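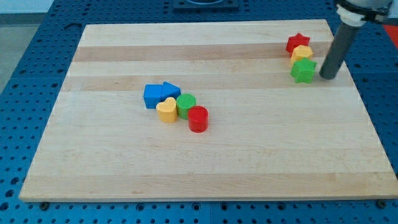

Branura School District Gives Lunch 10 More Minutes, and Asks That the Apple Be Left Alone

BRANURA -- Starting in March, students in the Branura elementary schools will have half an hour to eat lunch. The old figure was 20 minutes, a number that included finding a seat, opening a thermos, failing to open a thermos, and waiting in line for an adult who could.

The change follows a winter survey of district families, which asked 2 questions: how long does your child get to eat, and what comes home in the bag? The district received 165 replies. It had planned on 40. Several ran onto the back of the form, and one came with a banana peel taped to it, labeled with the time of purchase.

"We thought parents would want to talk about the menu," said Evaristo Lozano, director of family services for the district. "They wanted to talk about the clock. Then they wanted to talk about yogurt tubes. I have learned a great deal about yogurt tubes."

Under the new schedule, the timer starts when the last child in a class sits down, and not when the first one leaves the classroom. Recess moves ahead of lunch in both of the district's elementary buildings, Fekel School and Twal School. Teachers at Twal tried this order in the fall with the second grade and reported fewer untouched sandwiches and fewer stomachaches at one o'clock. They also reported more mud, and the district has ordered mats.

The extra minutes come from the afternoon. Dismissal stays where it is. The daily announcements, which had grown over the years to include birthdays, lost mittens, the weather outside and a riddle, will be shortened. The riddle survives.

The district is also retiring its packed lunch guidelines, a nine-page document last revised when juice boxes were considered daring. The new version fits on one side of a sheet. It covers allergies, glass containers and what to do when lunch is left on the kitchen counter. It doesn't rank snacks. It has no opinion on cookies, and staff have been asked to have none either, at least during working hours.

"If a parent packs a cookie, the parent knows there's a cookie," said Lozano. "We don't need to send a note home announcing it."

Notes about food will now go home only for allergy or safety reasons, or when a child has gone without lunch. In that last case, a school lunch will be served first and the note written afterward. Children won't be asked to carry messages about unpaid meal balances. Those go to adults, by mail or by phone, on the theory that adults have the checkbook.

Younger students will get some help with the mechanics of the meal. Kindergarten classes at both schools will hold a short practice session in the first week, during which children bring their own containers from home and try to open them without an audience. Families are invited to run the same drill at the kitchen table. A lid that takes a grown man 50 seconds and a dish towel is probably not the right lid.

A share table will be set up in each cafeteria for unopened packaged items and whole fruit. Students may leave what they don't want and take what they do. Organizers at Fekel tried a version of this last year and found that apples tended to make several trips across the room before anyone ate one. The district asks that students who take an apple commit to it.

The share tables and the new clocks for both cafeterias are being paid for by Cikby, a local kitchen supply store, which has asked for no signs, banners or naming rights. The store did ask whether the clocks could be ones with large numbers, and they are.

Parents who would like to see the new lunch period in person may sign up to visit through either school office. Visitors should expect noise. They should also expect to sit on a bench built for someone in first grade, and to be asked, more than once, whether they plan to finish that.

Copies of the one-page guidelines will go home in backpacks before the change takes effect. Because paper placed in a backpack is known to live at the bottom of it until June, copies will also be mailed.

A follow-up survey will go out before summer break. It will be the same length as the first, with more room on the back. Banana peels may be described in writing.

Media contact: Evaristo Lozano, Family Services, Branura School District. Calls are returned after 1:30 p.m., when lunch is over.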